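Teleoperators wanted, two-arm table tasks (part-time, paid)
Grinellow site, evening and daytime shifts
Posted by Menaka Gunawardena, data collection

We are hiring people to drive a pair of robot arms through household chores so that a learning system has something to copy. Before you apply, please read the next few paragraphs. The last round of ads for this job talked about shaping the future, and several people quit within days.

What the job is

You sit at a control station and move two arms through a short task. Then you reset the table and do it again. A full shift is 200 attempts. The current project, Peeters, is all drawers: open, put in, take out, close. The team wants 900 usable attempts per drawer before it moves to the next one. I have my doubts that 900 is the right number, and so does Su-bin Hwang, who trains the models. Last year's model learned from a bigger set than that and still pulled at the tabletop when the drawer was swapped for a taller one. We are collecting anyway, with stricter rules on what gets kept.

What counts as a usable attempt

Slow and plain beats fast and clever. If you drop something, pick it up and carry on, then mark the attempt as a recovery. Do not delete it. Attempts where the operator shoves the furniture square with the free arm are thrown out, and you will be asked to repeat them. Ryota Imai reviews every batch and is hard to please.

What we are looking for

Steady hands and patience with repetition. No robotics background needed; two of our best operators came from alterations and dental lab work. You must be able to write a clear note when something goes wrong. "Weird grip" is not a clear note. Gaming experience is fine to mention, though in our records it has predicted very little.

What we offer

Paid training for 3 shifts, with a short test at the end. A break of 20 minutes in every half shift, which you are expected to take. Fixed rota, posted by Myung-ja Wi before the month starts. We do not promise that this leads to an engineering job. It has done so once.

The first block runs through October. A second block depends on whether the Janel tests show any gain from the new data – I would not plan your rent around it.

The table, with the drawer-and-corn task:

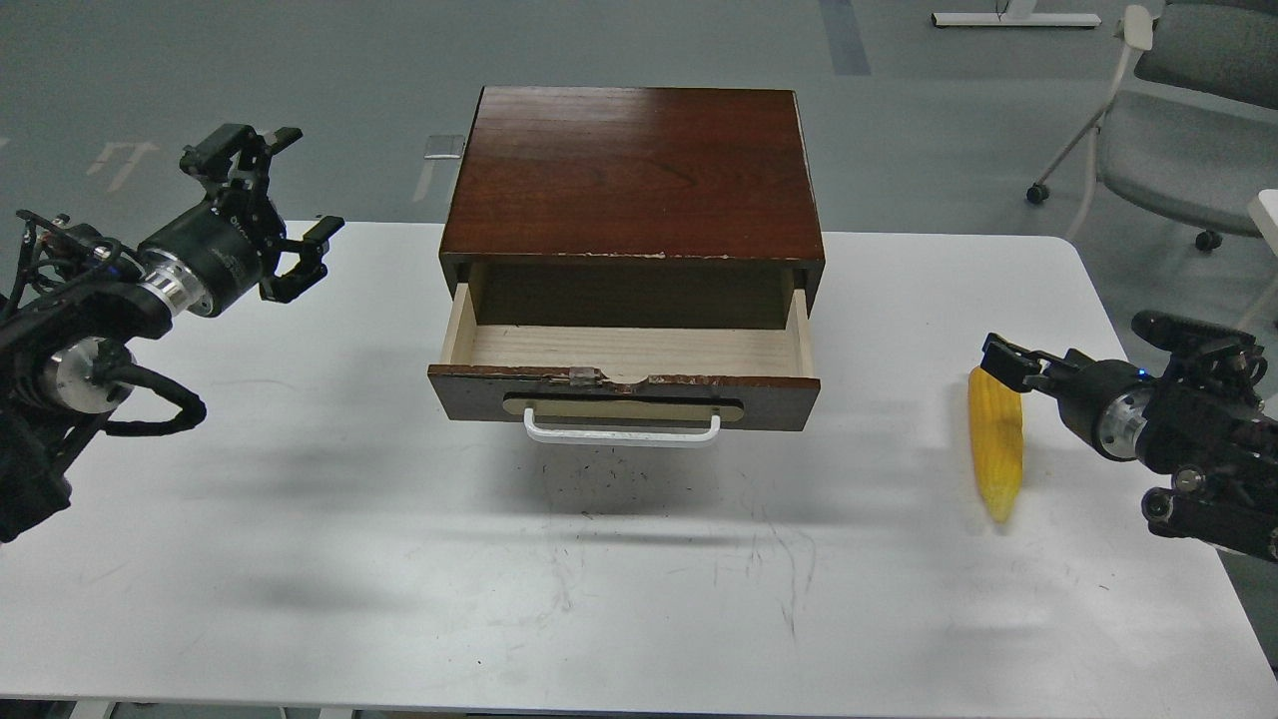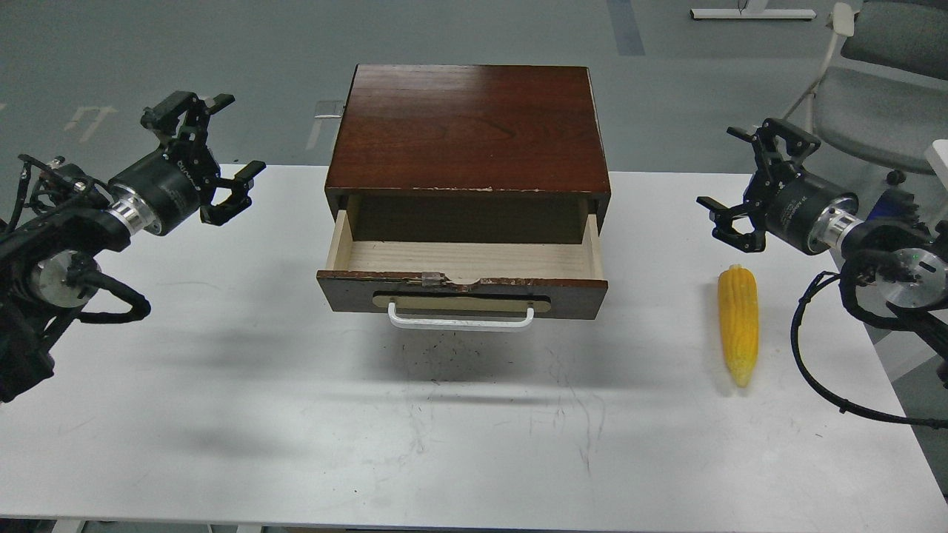
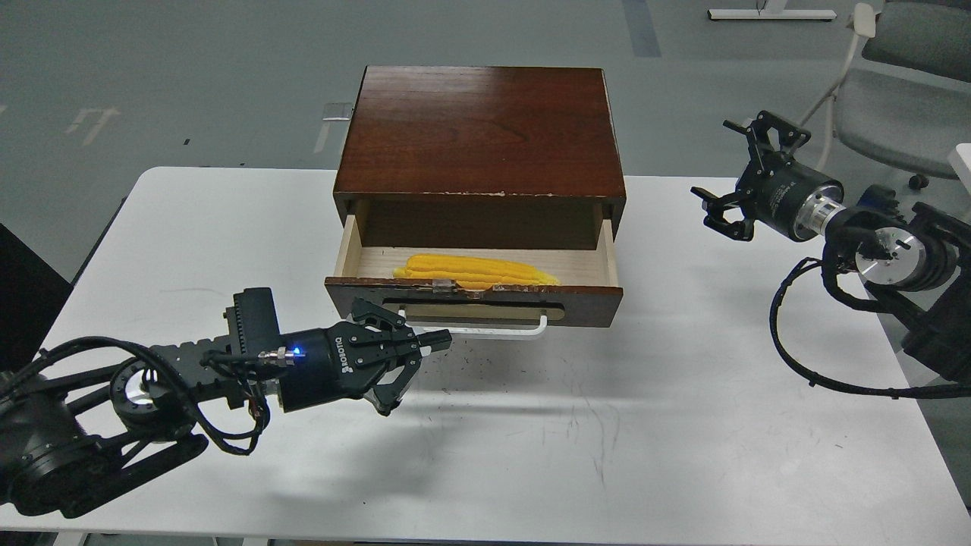
The drawer is open in all three, and the corn is in the right gripper, on the table and in the drawer, in that order.

Will my attempts be used to replace me?

Partly, if the method works as its backers hope. So far the trained models have needed more operator time for checking and correction, and we expect that to hold through the second block. We can't say what happens after that and won't guess in a job ad.

To apply, send a short note about any repetitive hand work you have done to Ye-rin Geum at the Grinellow front desk. Résumés are optional. Trial sessions start at 9 a.m. and last one hour, paid.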